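Workshop notebook, Sunday, October

Natural dye tests, batch 2

Kettle on at 7, pots on by 7:30. I wanted the whole morning for the wool because the goldenrod Obadia picked has been sitting in a bucket since I don't know when, and it was starting to smell like a pond.

Recap for anyone picking this up after me: we're trying to get a decent green by overdyeing, yellow first and then a dip in the indigo vat. Last time the yellow came out so weak that the blue just ate it. So this time I went heavy on the plant matter and alum-mordanted all the Nyanda skeins the night before. Total dry weight 241 grams. The Billora skeins are for the madder pot and can wait their turn (they're thirsty things, they'll drink anything you give them).

The yellow is gorgeous! Really strong, almost mustardy while it was in the pot, a bit lemony once rinsed. I kept it just under a simmer for an hour and then got impatient. The green I have in my head is a plain, full green, no olive in it. 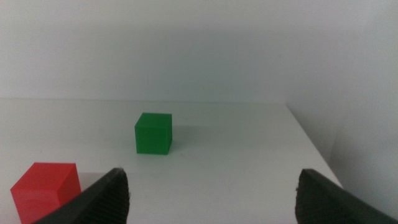
Obadia Athumani wrote in the margin that I should stop rushing the cool-down, and that if I'd left the skeins in the pot overnight I wouldn't need half so much goldenrod. He also wants the alum weighed on the small scale from now on, please, because the big one sticks.

Fair enough on both. The small scale is back on the shelf by the sink and I've put a new battery in it.

Indigo next. The vat was sulky, more blue than yellow-green under the scum, so I warmed it up, gave it another spoonful of fructose and left it alone through lunch. By 1:30 it had come around nicely. 2 dips per skein, a minute each, ten minutes of airing in between. The first skein went patchy where I'd tied it too tight, so the rest got loose figure-eight ties and they were fine. Squeeze under the surface, people! Every drip puts air in the vat. 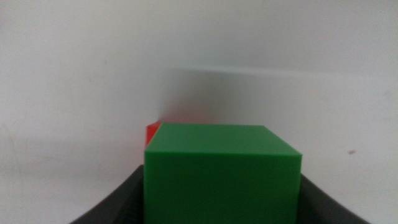
Madder, for the Billora skeins

Ground root from the Astano bag, soaked since Friday night. Our water is soft so I added a pinch of chalk. The trick is heat: let it creep too high and the browns come out and you can kiss your red goodbye. I sat there with the thermometer and a sandwich and turned the burner down every time it got ideas. Pulled one skein early for a coral, left the others in to cool in the pot (see, I do listen). 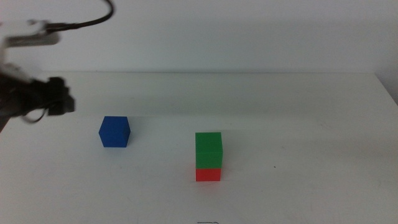
Sunday, between the indigo and the madder.

Still to do: wash everything in the neutral soap, tag the skeins, cut samples for the light test in the south window. We're low on alum and someone has walked off with the good tongs.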